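Sorting out my seed stash (at long last)

May 4, 2023

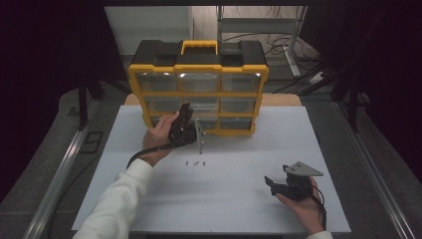 I have a confession, and if you grow anything at all you'll probably share it: I own far too many seeds. It began with one packet of sweet peas from the garden centre, then the swaps at our allotment society, and then I discovered you could order them in your pyjamas at midnight, and that was that. For years they lived in a biscuit tin, then two biscuit tins, then a shoebox with an elastic band round it that pinged off whenever I looked at it. So this spring I've gone over to drawers. Nine of them, see-through, in a big yellow and black organizer with a carrying handle on top, the sort of thing you'd normally expect to be full of screws. I'm very taken with it!

The question was how to sort them. My first go was alphabetical, which lasted one afternoon. You end up with basil next to beetroot next to broad beans, and those three have nothing to say to each other in April. Then I tried sorting by type (salads, roots, herbs, flowers and so on) and that was better, but I still kept forgetting to sow things. I'd find the parsnips in July and have to put them back again feeling guilty.

What I've ended up with is sorting by when they need to go in. February and March together, a drawer each for the busy months, then a late summer one for the winter salads and spring cabbage, and one called "any old time" for radishes and rocket. When the month comes round I pull out that drawer, tip the lot on the table and decide what I've got room for. Anything I want to sow again in a few weeks moves along to the next drawer. It has made me sow a second batch of lettuce for the first time in my life.

The other big job was throwing things out. I had a packet of leeks, a variety called Vokow, that was 11 years old. Eleven! I did the damp kitchen paper test on it out of curiosity: ten seeds on a saucer, folded over, into a sandwich bag and up on top of the boiler. After a fortnight I had a saucer of damp kitchen paper. Parsnips I don't even bother testing now, I buy them fresh every year, and onions are nearly as bad. Tomatoes, though, will go on for ages. I've got some Lashari, a small orange one that I've been saving from my own fruit, and the seed from five summers ago came up as thick as cress.

If you do save your own tomato seed, please write the year on the packet. I didn't always, and there are three envelopes in my April drawer that just say "good one" in biro.

I also counted, which was a mistake. 347 packets. My other half was in the room at the time and has not let it go. In my defence, plenty of those are down to the last pinch, and almost 500 poppy seeds fit in a packet you could lose under a stamp, so it's not as if they take up space. I've put the spares in a bag for the swap table and I'm only allowed to come home with fewer than I take. We'll see.

As for what's in the ground: the broad beans are flowering, the first earlies are up and had a fleece over them twice last week, and the peas have been got at by something. I suspect pigeons. I've put netting over what's left and sown another row in guttering in the greenhouse, which I'll slide into a trench when they're a few inches high (this works beautifully provided you don't sneeze halfway through). The courgettes are on the kitchen windowsill and already too big for it.

I'm trying a new squash this year too, Stemiver, which is supposed to stay a sensible size and keep until spring. I only sowed four. Well, six. And the people at Clollico, where I got it, popped in a free packet of borage with the order, so that's 348.

Next time I'll do the bean trench post I promised last month, with the newspaper and the banana skins.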